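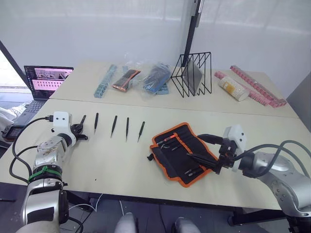 Buy the second arm before you buy the fancy gripper, the lab manager at Asanum told me within five minutes of my sitting down, and she went on to say it twice more before I left. She has spent the past year working out what a small automation lab costs to put together, and she is delighted to talk about it. Ask her for a figure and you get the figure, the thing she forgot to include in it, and the supplier's lead time.

Asanum is a small outfit that tries out handling work for repair shops and tool suppliers: picking hand tools up, putting them away, packing kits. The jobs are fiddly, and that is the part she likes. "People think you plan for the big lifts," she says. "We plan for tweezers! A pair of tweezers weighs nothing, it lies flat on the table, and it will take you through your whole budget if you let it."

Her first plan, drawn up last May, had one arm in it. One arm was cheaper, it fit on one table, and the spreadsheet looked lovely. Then she sat down with a fabric tool roll and tried to load it using only her left hand.

"I lasted maybe ten minutes," she says, laughing. "The pocket moves, the elastic grabs, the thing you just put in comes back out. I went straight back to my desk and changed the number of arms from one to two. I didn't even finish my coffee."

That one change touched nearly every line below it. Two arms meant two controllers, two sets of spare fingers and a much longer talk with the electrician. It also meant more table. She had priced a made-to-order bench from Caldeira and loved it (she still has the brochure, and she showed it to me), but ordinary worktables pushed together did the job and left money over for cables.

Cables, it has to be said, are her favorite subject. The first budget had 243 dollars for cables and fasteners. The real total so far is 717, and she expects it to go up again. "Straps, ties, extension leads, the slightly longer version of the lead you already bought," she says. "Put in three times what you think. Then when the arm swings and nothing snags, you'll be so happy you won't mind."

On grippers she is firm. Start with two plain fingers, run real jobs for a few months, and write down what gets dropped. She nearly ordered a multi-finger hand from Leltura in the first round, and she speaks of it with real admiration. It's still on the wish list. But it would have taken the money for the second arm, and she would have learned a great deal about one beautiful hand and very little about filling a tool roll.

What about renting? She did look into it. Sitby quoted her a 12-month lease with service included, and for a team that only wants to find out whether a job can be automated at all, she thinks that's a perfectly good way in. Her own trouble was the return condition. "We drill things, we strap things, we stick labels on things. I'd have been scrubbing glue off the joints for a week before it went back."

She keeps a separate page for the stuff being handled, which a lot of first budgets leave out altogether. Tool rolls wear. Tweezers get bent. Little storage strips and trays crack when a finger comes down in the wrong place, so she buys those in more than one color and more than one size, partly to have spares and partly to keep the work from getting too easy. She treats all of it like printer paper, something you reorder without holding a meeting.

Then there are the hours. Her plan now sets aside 5 hours a week for each arm, just for checking, tightening and wiping down, and she'd like more. Somebody has to lay the parts out, too, and put them back, and lay them out again. "It's a person's time, so it costs money, so it goes in the spreadsheet. I was a bit shy about that line at first. Now I put it near the top."

I asked what she would tell a shop owner starting from nothing. She thought for a while and then got out a pen. Pick a job you already do by hand, she said, and do it yourself fifty times with a notebook open. Note every time you use both hands. Measure your table. Ask each supplier what a replacement finger costs and how long it takes to arrive, and ask before you talk about discounts, when they're still keen to hear from you.

Next on her own list is lighting. The window is wonderful in the morning, she says, but she wants the same light at four in the afternoon as she gets at ten, and she has three quotes to read through. She was already reaching for the first of them as I packed up my things.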